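Work & Money | 2 min read

The four-day week, minus the fine print

By Danjuma Tamuno

Every few months another company announces that it has cut Friday and lost nothing. Meltus, a payroll firm with 300 employees, did it in December. Output held steady, the press release said. It didn't say how output was measured.

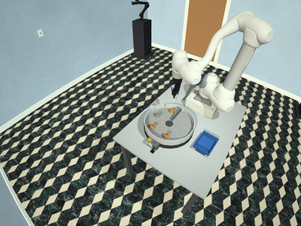 I asked. The answer was a survey. Staff had been invited to rate their own productivity, a few weeks after being handed a day off they badly wanted to keep.

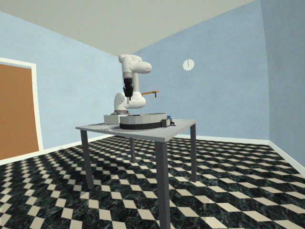 Prunent went further and hired a consultant, Ezeani, to check the numbers. Of 969 workers, 466 filled in the final form. I'd like to hear from the others, particularly anyone on the phones, where a shorter week seems to mean the same calls in fewer hours.

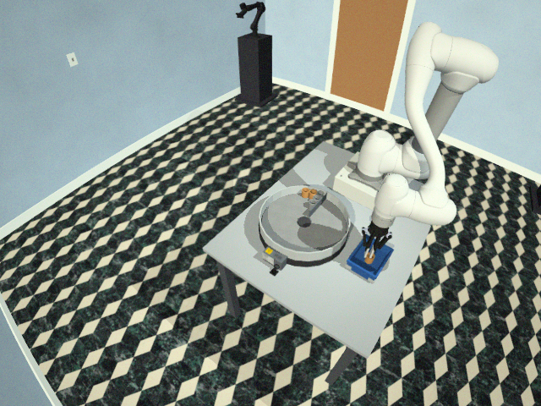 None of this makes the idea bad. I'd take the deal tomorrow. But Cetska, with 3000 people on its books, quietly went back to five days, and you won't find a press release about that either. A former supervisor there told me she'd spent most of her free Fridays answering email.

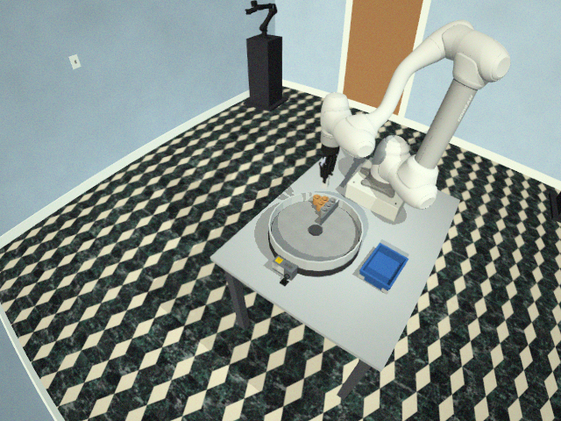 Her new job is five days. She says she gets home by 5:30.

Contact the newsroom | All rights reserved | Back to top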